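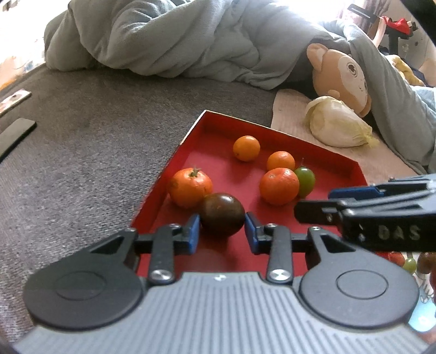
Blue pads on the dark tomato, red tray underneath.

Gripper pads: how soft is too soft for fruit?

Posted by Skadine in Home Builds

Hi all! I'm building a pair of hand-held grippers at home in Flumcombe and I'm having a ball with it. The idea is to get the hand tool working nicely first, then bolt the same fingers onto a small arm over winter. My test course is a tray of fruit, plus whatever else is in the kitchen.

Oranges are easy. Tomatoes are where I come unstuck. With the blue pads I can close on a ripe one and lift it, but if I squeeze enough to feel confident, I get a dent, and if I ease off it rolls out when I tilt my wrist. Grapes are a whole other adventure (I've eaten a lot of casualties). I've done 216 lifts so far, written up in an exercise book, and dropped 42, nearly all of them tomatoes and grapes.

Should I go softer on the pads, change their shape, or put a spring in the trigger linkage? I'd love to keep the parallel bars as they are, because I spent ages getting the slop out of the joints.

Posted by Clason

Love this! Leave the pad material alone for now and put the give in the linkage. Mine had the same trouble, and a light extension spring between the trigger and the pull rod fixed most of it. Once the pads touch, the extra squeeze goes into stretching the spring and the tomato gets a much gentler hug. You lose a bit of snap on heavy things, so make the spring easy to swap.

Check your pivot screws while you're in there too. If one side is tighter than the other, the fingers won't meet in the middle and you end up shoving the fruit sideways. A dab of medium threadlocker, then back the screw off until the bar falls under its own weight.

When you get to the motorised version, set a current limit on the servo from day one. I learned that with a peach and had to wash the ceiling.

Posted by lewis_shed

softer pads. I cut mine out of a camping mat and they're great, cost me nothing

Posted by Skadine

Thanks both! Put a spring in last night, a little one out of a dead printer, and the difference is massive. Another 178 lifts in the book and the tomatoes are coming up clean, even the squishy ones. Grapes still shoot out if I catch them off centre, so I'm going to try a shallow groove down the middle of each pad next. Camping mat is on the list as well, Lewis, I reckon there's an old one in the garage. Will report back once I've bought more grapes!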